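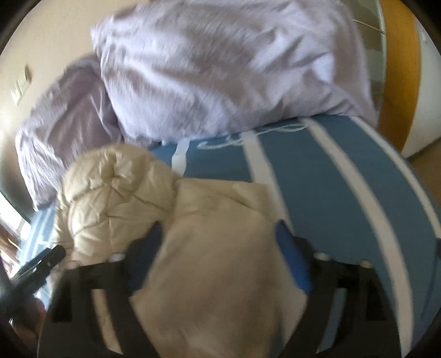
Work in this period centered on the fill quality of donated down garments and on the wash line at the Erthorpe site. The grant pays for sorting, laundering and repair of winter outerwear before it goes to the distribution partners in Mackay and Vedham. Intake for the season opened in October, and the first loads were mostly fleece and wool, which need little handling beyond a standard wash. Down is the harder category. A puffy jacket in a pale color, such as the cream one on the bed, would show detergent residue and water marks that would pass unseen on navy or black, so light garments now go through a second rinse as standard. The added rinse lengthens the cycle and has been included in the revised throughput figures below.

Intake and sorting

The program received 3,000 garments in the reporting period. Of these, 300 were rejected at first sort for torn shells, failed zippers beyond economic repair, or mildew. Rejected items with sound fill were set aside for fill recovery. The remainder were tagged by category and size and entered in the Clalevel inventory system. Tagging was slow in the first weeks because the category list did not separate down from synthetic fill. The list was changed in November and the earlier entries were corrected by hand. Some children's sizes are still recorded under the old codes and will be cleared before the next report.

Washing and drying

Two front-loading machines are in service. The drum speed during the final spin was reduced for down items after seam failures were found along the lower baffles of several jackets. No further failures of that type have been recorded at the lower speed, but garments come out carrying more water and drying time has increased. Drying is the limiting step. Down loads are tumbled on low heat, removed, broken up by hand, and returned to the dryer until no clumps can be felt in the sleeves or collar. Garments are then laid flat overnight and checked again in the morning. Any item with a sour odor at the morning check is rewashed once. If the odor is still present it is moved to fill recovery.

The planned humidity sensor for the drying room was not installed. The supplier changed the mounting kit and the replacement parts had not arrived when this report was prepared. Readings are being taken with a manual gauge at 8 a.m. and 4 p.m. They are adequate for daily decisions but too sparse for the drying study described in the original proposal. We request that the study be moved to the next period at no additional cost.

Repair

Repair work consisted mainly of zipper slider replacement, patching of small shell tears, and resetting of cuff elastic. Adhesive patches were tested on nylon shells. Those with square corners lifted after washing, and rounded patches held better. Rounded patches are now cut in advance in three sizes. Sewn repair is avoided on down shells where possible, as each needle hole is a path for feather leakage. The stock of size 5 coil sliders ran out in December and a reorder has been placed.

Distribution

A total of 1,000 finished garments were delivered, split between Mackay and Vedham according to the requests received from each. Vedham asked for a larger share of adult large and extra large. That request was met in full for fleece and in part for down. Return comments from both partners concerned labeling. Size tags pinned at the hem were lost in transit, and tags are now attached at the neck loop.

Budget

Spending on detergent and water is above plan as a result of the second rinse. Spending on transport is below plan because deliveries were combined. The two variances offset each other and no transfer between budget lines is requested. The sensor line remains unspent.

Next period

Priorities are clearing the backlog of washed but unrepaired garments, installing the humidity sensor, and starting the drying study. A written procedure for down items will be sent to both partners with the next delivery. The inventory export will be attached to the next report in the format the funder requested.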